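Vukmont Robotics Club: Midyear Progress Report to the Grendusent Fund
February 2, 2025

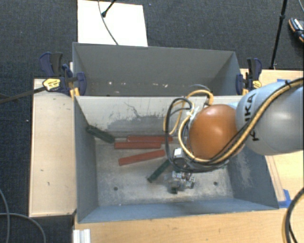
The arm down in the front bin with the red and green blocks.

Hi all, and thanks for your patience with this one! I know it was meant to reach you before the winter break, but we had the December demo, then finals, and then I wanted a couple of weeks of real numbers to show you instead of promises.

The short version is that the bin sorting project is going, and going pretty well. The students have the KUKA arm reaching into a bin, picking up a long block and carrying it over to the second bin. Last fall we were still arguing about what to do when a block leans against a wall (lots of arguing, some of it on my whiteboard in permanent marker). Now we have a way of handling that, and it works often enough that I'm willing to write it down for people who gave us money.

In January the team ran 2541 pick attempts. We logged all of them, including the ugly ones. Blocks out in the open on the bin floor are close to solved. Blocks lying along a wall are harder, and overlapping blocks are harder still, so that's where most of the students' time is going this semester. The current idea is to nudge a block away from the wall before trying to grab it. One group loves this plan and another group thinks it wastes time, and I've told them both to bring me data.

We also lost a good chunk of a week to bins that shifted when the gripper pushed on them. Everything the program knew about where the bin walls were went out the window! Clamping the bins fixed it, and I'd like to thank whoever left those bar clamps in our supply closet. The cabling on the arm is still a sore spot. It's bulky near the wrist, and the students have to plan motions that keep it out of the way when they go for the corners. We have a rerouting sketch and will try it once the current round of runs is done.

On people: we have 10 students coming regularly, up from six in the fall. Two of the new ones had never written any code before they joined, and they now run the logging script (which they named Silico, please don't ask me why) and fix it when it breaks. Raed Karaki has taken over the safety briefing, and every student has to pass it with him before touching the controls. He is much stricter than I was, which is good.

On money: most of the equipment line is spent. There's $200 left in supplies, and I'd like your okay to put it toward replacement fingertips for the gripper, as we wear through those faster than I budgeted. The travel line hasn't been touched yet. We're saving it for the Najjar Student Challenge this spring, where the task is sorting mixed parts by color, so you can see why we picked the blocks we did.

Still to do before the next report: finish the overlap tests, reroute the cables, and get the entry video in. If anyone from the fund wants to stop by and watch a session, please come! Just email me first so I can get you a visitor badge.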